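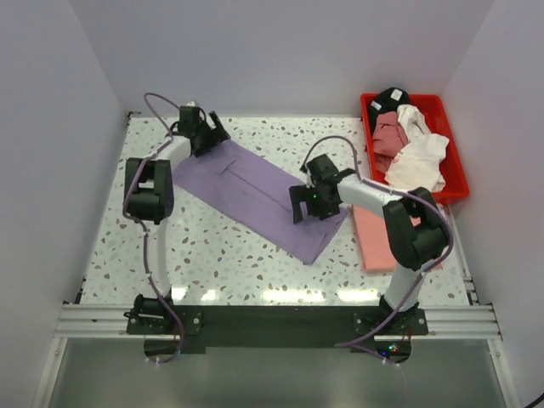 Purple cloth on a speckled terrazzo-patterned surface.

Notes on Dyeing Wool with Logwood

The purpose of this entry is to record the results of the autumn dyeing season and to set out the method used, for the benefit of readers who have written to request it. The previous entry on madder should be read first by anyone new to natural dyes.

Logwood gives a range of purples on wool that has been treated with alum. The shade depends heavily on the water. At Wudcombe, where the supply is hard, the same chips gave a blue-violet in October. Skeins prepared by Javiera Farías with rainwater were much redder, and she has kindly allowed me to keep two of them for comparison.

The wool this season came from the Montecinos flock and was spun to a medium weight. A total of 827 grams was dyed in three lots. Each lot was scoured, rinsed and left overnight in the alum bath. Alum was weighed at 18 percent of the dry weight of fiber, slightly more than most manuals advise. I have found no harm in it, although Celeste Gaete considers it wasteful and has told me so in writing.

The chips were tied in muslin and simmered for one hour, then left to stand until the following morning. The wool was entered cool and the heat raised slowly. It must not be allowed to boil. The first lot was removed after forty minutes and the second after ninety. The third was left to cool in the pot and came out nearly black, with a purple cast only in strong daylight.

Light fastness remains the chief weakness of this dye. A sample card placed in a south window in the spring has faded to a brownish gray along its exposed half. Articles dyed with logwood should be stored in a closed drawer and washed by hand in cool water with a neutral soap.

Spent chips may be dried and used once more for lavender shades. Requests for sample cards should be sent before the end of November 2021. Cochineal will be the subject of the next entry.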